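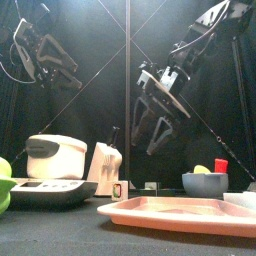
Dilwyn Gwilliam wrote to us after his first week that he wished he had let the dough rest overnight before blaming the starter, and we liked that so much we moved the resting advice up to the front of this section.

Section 3: Waking Up Your Flavar Dried Sourdough Starter

Welcome back! If you have read Section 2 you will already have your crock washed and your flour picked out, and you can go straight to step 1. If you skipped it (plenty of people do, and we don't hold it against them), please at least read the part about chlorinated water, because it will save you a good deal of head-scratching later on.

You will need the Flavar sachet, the Sirel crock with its loose lid, plain unbleached flour, and water that feels barely warm on the inside of your wrist.

1. Tip the whole sachet into the crock. The flakes look like very little, and they are, but they go a long way once they soften.

2. Add three tablespoons of water and stir gently. Leave the flakes alone for a while – go and have a cup of coffee – until they have gone soft and the water has turned cloudy.

3. Stir in three tablespoons of flour until you have something like thick pancake batter. A few small lumps are fine.

4. Set the lid on loosely. Do not press it down or clip it.

CAUTION: Never seal a working starter in an airtight jar. The gas has to go somewhere, and a glass jar under pressure can crack.

5. Leave the crock at room temperature, out of direct sun, for 36 hours. You may see a few bubbles along the side, or you may see nothing at all. Both are normal at this stage, so please don't throw it out.

6. Spoon away half, then feed what is left with two tablespoons of flour and two of water. Do the same once a day for five days.

Note: A kitchen in March is a good bit cooler than one in July, and a cool starter is a slow starter. If yours seems sleepy, move it to a shelf near the stove, but not onto the stove itself.

Note: A thin gray liquid on top means the starter is hungry. Stir it back in or pour it off, whichever you prefer, and feed as usual.

CAUTION: Pink or orange streaks, or any fuzzy growth, mean the batch has spoiled. Throw all of it away and scald the crock before you begin again.

7. When the starter doubles in size between feedings and smells pleasantly sour, it is ready to bake with. Mix your dough in the evening, cover it, and let it rest in the refrigerator overnight before shaping. Baking times for the Munance loaf pan are in Section 4.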